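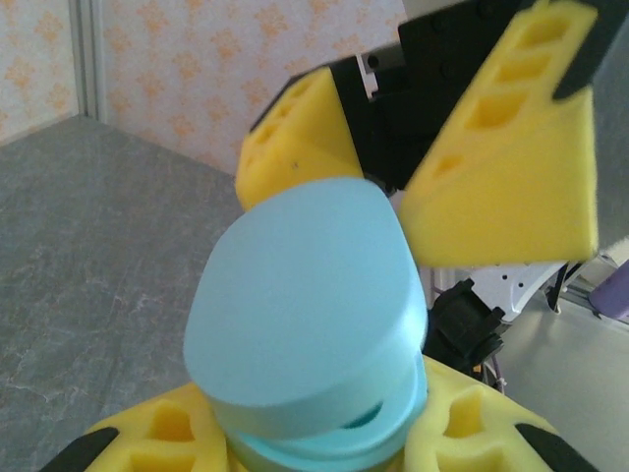 Two Hands Are Harder Than One

Ravindran Marar built his first robot arm on a kitchen table and nearly gave up on it over a grape. The arm could find the grape and close on it, and then there would be juice. "I had this beautiful machine and it could only hold things that didn't mind being crushed," he says.

The cure was foam. Yellow foam, with pockets cut into it so the fingers give a little when they meet something, and a black strip along the edge to stiffen them up. He has built a lot of these fingers now, first at home and then at Zidness, the shared workshop in Cutanbridge where he rents a bench, and he'll happily talk about pocket spacing until the lights go off. Too many cutouts and the finger folds sideways. Too few and you're back to grape juice.

The current project is called Rakena, and it has two arms. That sounds like a small step up from one arm, and oh, it isn't! With one gripper you pick a thing up and put it down. With two, you can pass the thing across, and for a moment both hands have opinions about where it should be. If one lets go early the part drops. If one hangs on too long, the arms start a slow tug-of-war that Marar says has cost him more wrist brackets than anything else in the build.

He practices with chunky, simple shapes. A light blue cylinder is a favorite - it's easy to grip, and the flat top makes any tilt obvious. Each hand has a little camera of its own at the wrist, looking out past the fingers, so the software gets a close view of the object and, when things are going well, of the other hand coming in to meet it.

The parts for both arms have cost him 1,240 dollars so far, motors included. He keeps a notebook of handover attempts, and when I came by in August he was on number 174 with the latest set of fingers. The early pages are mostly swearing. Then he slowed the approach to 65 percent of full speed, moved the camera a little, and the notes get shorter and a lot happier.

What got me was how hands-on it all is. I'd expected to spend the afternoon looking at code, and instead we trimmed foam with a craft knife and argued about glue. Marar likes a flexible one. I was given a finger to finish and cut the second pocket crooked, and he put it on the arm anyway to see what it would do. (It worked fine, with a slight lean.)

Next he wants to try a job with a point to it. The plan is a sorter he's calling Filtura, which would pick through the workshop's scrap bin and hand anything reusable from one arm to the other for a second look. He has already drawn up a new wrist for it, with the cables tucked further back, and the foam is on order.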